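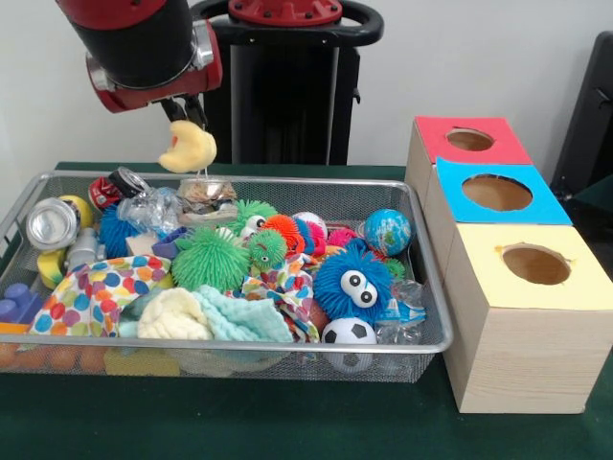 Picking from a heaped basket: how to split episodes and label grasps on soft toys?

Asked by Maëlys Masson, March 2026
Tags: imitation-learning, teleoperation, dataset-collection, grasping
Viewed 3365 times

I am collecting teleoperated demonstrations for a pick policy. One arm, two-finger gripper, one fixed camera on the workspace plus one on the wrist. The source is a silver wire-mesh basket filled well past what I would call tidy: puffer balls, plush toys, empty cans, wrappers, a sponge, some cloths over the front. The targets are three wooden cube boxes with a round hole in each top (red, blue, pale yellow), standing to the right of the basket on the same green table.

So far I have 144 episodes. Each one is a single object, from home pose to release and back to home. The operator picks whatever looks easiest. I train a chunked action policy on joint positions, images at the control rate, no depth.

What I get is a policy that is fine on balls near the top of the pile and poor on anything that deforms or hangs. With plush toys the fingers close on a bit of the edge, the toy swings under the gripper, and the approach to the box is off because the low end of the toy is well away from the fingertips. With the cloths it mostly hovers.

Three questions:

1. Should one episode be one object, or should I record the whole basket being emptied and cut it afterwards?
2. Do I label a grasp as good when the object leaves the pile, or when it is released in the right place? A lot of my plush grasps leave the pile and fail later.
3. Is it worth refilling the basket by hand to a set layout, or should I just tip everything in?

The control stack is the stock one from Rinico with gripper width logged. Gripper force is not logged and I can't add it easily.

Comments on the question:

Ruxandra Filip: What is your control rate, and are the two cameras time stamped by the same clock? Hovering over cloth can be a sync problem.

Maëlys Masson: 40 Hz control, images are resampled to that. Same clock. I checked the offset on a blinking LED and it was under one step.

3 answers

Answer 1 - accepted
Segundo Valderrama

Taking these in your order.

Episode length. Record long, store short. Let the operator work through the basket without going home each time, and press a pedal or key at each release. Cut on the key. Keep an index field so every clip knows which run it came from and its position in that run. You want this for two reasons. The pile state after eight removals is different from a fresh pile, and with single-object episodes and a lazy refill you never see the lower half of the basket. Also, when you make the train/validation split you have to split by run. If you split by clip, neighboring clips from the same run share almost the same pile and your validation loss means very little.

Keep some clips with the return to home, otherwise the policy has no idea what to do at start-up. I keep the first clip of each run complete and cut the others from release to release.

Labels. Use two fields, not one. We use lift (0/1) and place (0/1), and a third free text field that the operator fills in only when place is 0. Lift is 1 if the object is clear of the pile and of the rim for a fixed number of steps. Do not throw out lift=1, place=0. For training the policy, drop the tail after the failure starts. For training a grasp scorer, keep them all, they are the most useful examples you have.

On the dangling toys. A crescent held near one end is a valid lift and a bad grasp for a round hole. Your operators are choosing "whatever looks easiest", and for plush that is nearly always the part sticking up. Give them a rule: grasp within the middle third of the long axis if it is reachable, and if it isn't, skip the object until it is. Our rate of lift=1, place=0 on soft toys went down a lot after this, though I changed the finger pads in the same week so I can't give you a clean number.

If you do want the tip grasps covered, record the correction too: raise higher than you think is needed, pause until the swing dies, then lower the free end into the hole first. The pause matters for a chunked policy. If it is only sometimes there, the model averages it away. Make it the same in every demonstration.

Layout. Tip everything in. Shuffle by hand between runs so that the cloths are not always at the front. From what you wrote, yours are, and the model may have learned "front of basket = nothing to do".

Comments on this answer:

Maëlys Masson: The cloths are always at the front, yes. I put them in last. Will re-record with them mixed in.

Zamfira Manole: Splitting by run is correct, but also hold out objects. At least one plush and one can that never appear in training.

Answer 2
Laurențiu Nedelcu

I would add a point on the mesh. Wire mesh gives a fine repeating pattern, and things behind or under it show through it. If you downsample the fixed camera hard, it turns to moire that changes with every small shift of the basket. We had a policy on the Flinitz bench that tracked the rim very well and the contents badly. Two things helped: crop tighter on the basket opening before resizing, and move the basket a few centimeters between runs so the rim position is not a constant.

Closing width is a weak signal on puffer balls, the strands fold and the fingers end up nearly shut with the ball still held. Don't use a width threshold as an automatic lift label for those. For cans it is fine. For wrappers it is useless in both directions.

144 is few for this many kinds of object. I would want nine or more runs per operator before tuning anything.

Comments on this answer:

Segundo Valderrama: Agree on width. We ended up labeling lift by hand from the wrist video, it goes quickly once the clips are cut.

Answer 3
vlad_bench

just use fewer objects. start with balls only, get that working, then add the rest. cloth is a separate problem imo

Comments on this answer:

Ruxandra Filip: This does not answer any of the three questions. Mixed contents may be the requirement.

Maëlys Masson: It is the requirement, but a balls-only baseline is cheap and I will run one for comparison.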